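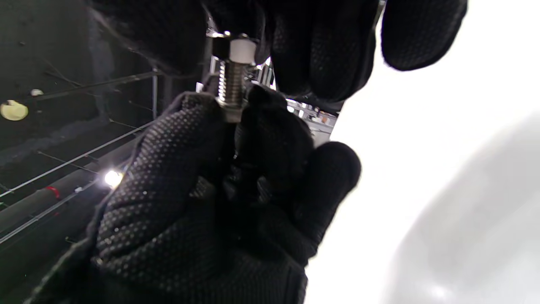
Asunto: Re: [taller-casero] Separadores blancos y tuercas que se aflojan (era: la estantería Drusness)

De: Damir Angelovski
Para: lista taller-casero

¡Hola a todos!

Perdón por el tocho que viene, pero Vlasta ha preguntado justo por lo que llevo peleando desde abril y me ha dado cuerda. Copio su mensaje casi entero y voy contestando por partes, que si no me pierdo yo solo.

Vlasta Golob escribió:

> Buenas, lista:
>
> Tengo desmontada en el pasillo la estantería Drusness, la de los largueros
> metálicos, y he llegado al punto en que no me fío de nada de lo que venía en
> la bolsa. Cada unión lleva un tornillo con su tuerca hexagonal, una arandela
> y un separador blanco que parece de plástico. La hoja de montaje pone el
> separador en un dibujo y en el siguiente ya no sale.

Lo de la hoja es tal cual. La mía tiene una mancha de café encima del dibujo bueno, así que ni eso. Lo que hago yo es montar primero un tornillo entero en la mano, sin la estantería delante: arandela contra la cabeza, luego el separador blanco, y la tuerca al otro extremo, enroscada lo justo para que no se caiga. Con eso ves cuánta rosca te queda libre entre el separador y la tuerca, y en ese hueco tienen que entrar el larguero y la balda. Si no entran, te has equivocado de tornillo (a mí me pasó, venían dos largos distintos en la misma bolsa y sin marcar, muy bonito todo).

Ojo, que esto es en la Drusness. En la mesa plegable Donlow, que comentó alguien hace un par de meses, el separador va por dentro, entre las dos chapas, y si lo pones pegado a la cabeza la pata no gira. Me pasé una tarde entera insultando a una pata.

> La primera duda es si el separador va apretado o tiene que bailar un poco.
> Los míos entran unos enroscando y otros resbalando sin más, y no sé si es que
> hay dos modelos o es que están mal hechos.

Yo diría que mal hechos, o al menos hechos con alegría. En mi bolsa había 20 y los había de las dos maneras. Los que resbalan sirven igual, de verdad, porque al apretar la tuerca quedan prisioneros y ya no se mueven. Los que entran enroscando son más cómodos para montar solo, eso sí, porque no se te caen mientras buscas la llave. Mi truco es guardar los que enroscan para las baldas de arriba, donde trabajas con los brazos en alto y cualquier cosa que se suelte acaba debajo del sofá.

Lo que no haría es pasarles un macho ni una broca para igualarlos. Lo probé con uno, se me agrietó por el borde y tuve que tirarlo. Si alguno entra muy duro, lo giras despacio, atrás y adelante, y acaba cediendo.

> La segunda: las tuercas se me aflojan. Monté la estantería la primera vez,
> la cargué de libros, y a las pocas semanas podía girar varias con los dedos.
> ¿Les pongo fijador de roscas, arandela de muelle, contratuerca? En la
> ferretería Todorova me quisieron vender las tres cosas a la vez.

Jajaja, en Todorova te venden hasta la bolsa. A mí me caen bien, que conste, y son los únicos del barrio que te despachan tornillos sueltos, pero hay que entrar con la lista escrita.

A ver, con un plástico en medio es normal que se afloje. El plástico se aplasta un poco con la carga y la tuerca que dejaste apretada se queda sin nada contra lo que apretar. Yo lo he resuelto sin comprar nada raro: monto todo a mano, cargo la estantería, la dejo un par de días y entonces le doy el apriete definitivo con la llave, balda por balda y de abajo arriba. Desde entonces he repasado una vez y solo se había movido una esquina.

El fijador lo dejaría para el final. Si te decides, que sea del que se puede desmontar, y poquísimo, en la rosca de la tuerca y lejos del separador; hay fijadores que se comen algunos plásticos y no sé de qué son estos. Mira la etiqueta antes. La arandela de muelle contra el metal, bien. Contra el plástico lo marca y poco más. Y la contratuerca es lo más seguro de todo si te sobra rosca, pero en la Drusness a mí no me sobraba.

> La tercera es una tontería: ¿cómo lo sujetáis? Tengo las manos hechas polvo.
> El metal resbala, la tuerca se me gira a la vez que el tornillo y termino
> con la marca del hexágono en el dedo.

¡De tontería nada! Esto es media faena. Guantes, Vlasta, guantes. De los de punto con puntitos en relieve, los negros de toda la vida. Yo era de los que decían que con guantes no se siente la pieza, y me tuve que callar. Los puntitos agarran la tuerca por las caras planas mucho mejor que la yema pelada, y para lo menudo vas bien mientras sean de tu talla. Si te sobra tela en la punta, olvídate, pellizcas guante en vez de tuerca.

La postura que me funciona es poner el tornillo de pie, más o menos vertical, con una mano abajo sujetando la tuerca con el pulgar y los otros dedos, y la otra arriba, que es la que gira. La de abajo quieta, solo aguanta. Yo lo hacía al revés, girando la tuerca y agarrando la cabeza de cualquier forma, y se me iba todo de lado. Luego, ya en la estantería, lo mismo pero tumbado y con peor humor.

Otra cosa que se me olvidaba: lávalos de vez en cuando. Se cargan de aceite y de polvillo y dejan el separador blanco hecho un asco, con unas huellas grises que en la balda de la entrada se ven desde la puerta. Mi hermana me lo señala cada vez que viene.

> Y por último, ¿alguien ha encontrado recambio de los separadores? Me faltan
> 2 y me da rabia pedir la bolsa completa.
>
> Gracias y un abrazo,
> Vlasta

De eso me sobran, mándame la dirección por privado y te los meto en un sobre. Compré una bolsa de 30 en el mercadillo de Endale para aprovechar no sé qué oferta y los tengo en un bote de mermelada sin saber qué hacer con ellos. Son blancos también, un pelín más mates que los originales, y de largo van clavados. Mide uno de los tuyos antes con el calibre, por si tu estantería es de otra tanda, y me dices.

Si alguien más tiene la Drusness, me interesaría saber si le venían también los dos largos de tornillo mezclados. Estoy por escribir al fabricante, aunque la última vez me contestaron con un PDF de 88 páginas en el que salían todos los muebles del catálogo menos el mío.

Ah, y una pregunta mía, ya que estoy: ¿con qué limpiáis la rosca de un tornillo usado? He desmontado la Donlow para cambiarle una pata y tengo varios con pintura seca metida en los surcos. Con cepillo de dientes viejo voy avanzando, pero a este paso termino en Navidad. Me da miedo el cepillo de alambre por si me cargo el brillo, que ya sé que por dentro no se ve, pero yo sé que está ahí.

Bueno, lo dejo, que tengo la balda del medio a medio poner y los libros en la bañera.

Un abrazo grande,
Damir

P. D.: Vlasta, cuando la vuelvas a montar, pon primero las cuatro esquinas de abajo sin apretar y comprueba que apoya bien en el suelo. En mi pasillo el suelo hace cuesta y tuve que aflojarlo todo otra vez.

--
Lista taller-casero. Para darte de baja, envía un mensaje vacío con la palabra BAJA en el asunto.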